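Reading time: 4 min
41 shares

Section 4. Setting up your farm shop labels

Before you print anything, have your supplier list beside you - it saves a lot of walking back and forth to the office, believe me.

1. Switch on the Skodel label printer and wait for the steady light.
2. Open Origin, then choose the country where the meat was reared.
3. Type in the batch number from your Staltmont delivery note.
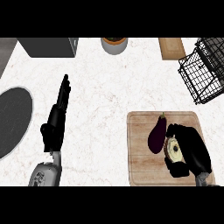

4. Print one test label and read it through slowly, out loud if you like.
5. Press Save, and your Mercado price list will update by itself.

Note: the memory holds 3000 labels, so there's plenty of room for the Christmas rush.

Caution: never reuse a batch number, even for the same farm.

Guide written by Felicidad Lumanlan

Related
Changing the label roll
Lolenov scales: first use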